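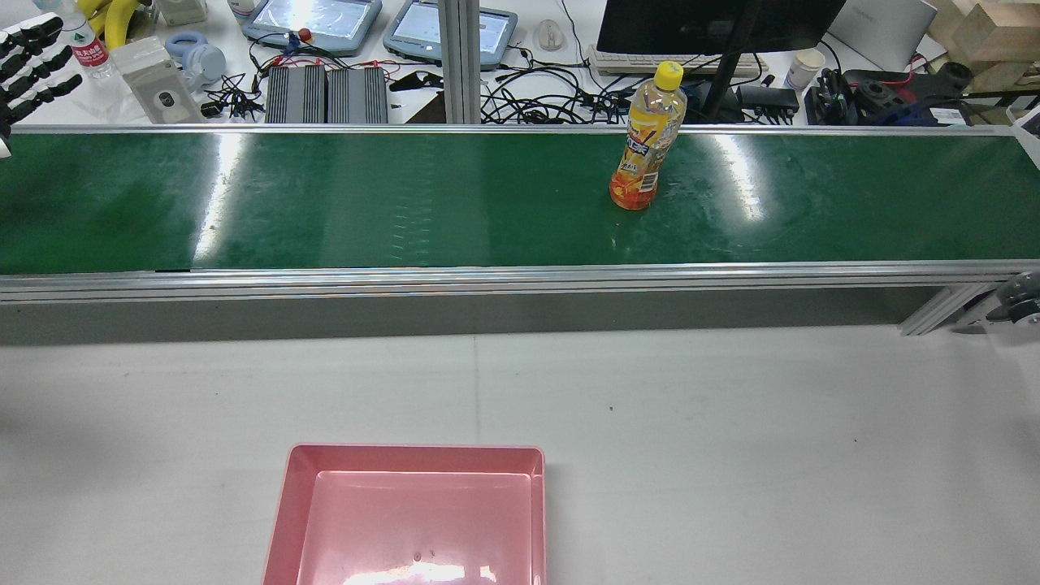 Bottle with the yellow cap, upright on the green belt.

Apr 23, 2024

Glue day! The label adhesive from Detton finally came in (12 tubs, and I'd braced for far fewer), so I dropped everything else and got the first soak test going before lunch. Plan was simple enough: old adhesive against new, same paper stock, same tap water, and see which labels slide off clean and which ones turn to mush.

Old stuff first. It held like it always does, meaning I stood at the sink with a plastic scraper for most of the morning and still left a gummy stripe down the seam. I'm so tired of that stripe. The new one let go in 12 minutes at the warm setting, whole label, one piece, floating there like a leaf. I may have cheered. Repeated it 3 times and got two clean releases and one that tore at the overlap, so the overlap is where I need to look next.

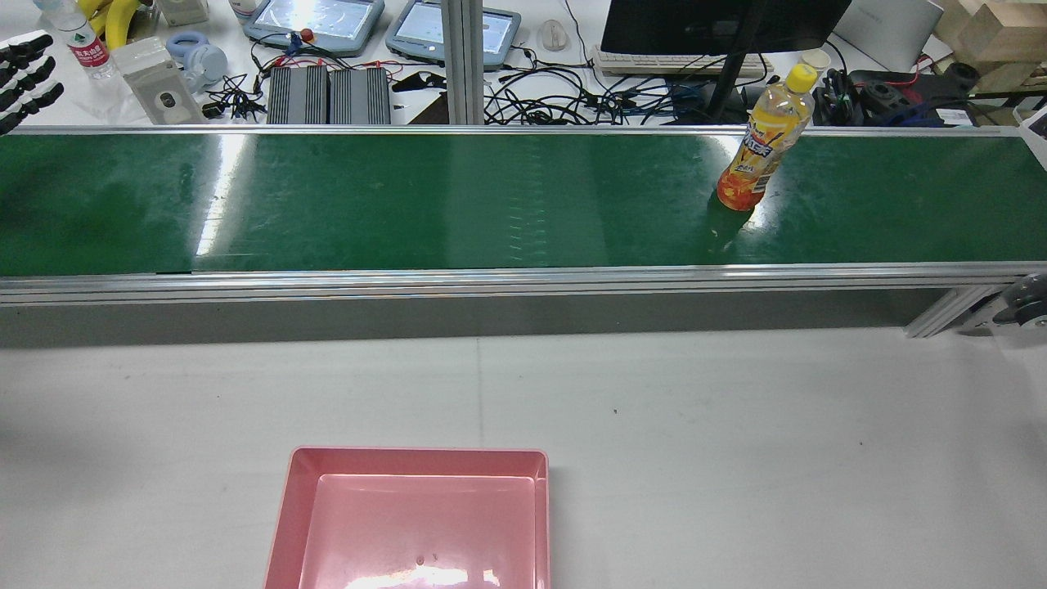

Couple of things I'd do differently. I mixed up the rinse trays after the second run (my own fault, the masking tape fell off and I thought I'd remember, ha), so ignore the residue weights for that one. The scale also drifts if you lean on the bench. Please don't lean on the bench.

Batch code on the good tub is 258, and I've put a dot of nail polish on the lid. Leave it for the cold soak if you can. The paper from Lau is nearly gone too, 700 sheets left in the flat drawer, and the lead time out of Kistanport is awful, so whoever does the June order, add a ream or two! 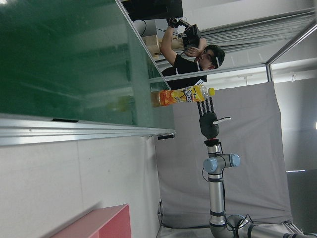 Pliveo Packaging Group, Wash-Off Labels Team

Still to do: cold soak overnight, then the same thing with a splash of dish soap, then whatever is going on at that overlap. My hunch is I'm laying it on too thick with the brush and it pools at the edge. Might try the foam roller if anyone has seen it. It was in the blue bucket last time I looked, and now the bucket's gone as well.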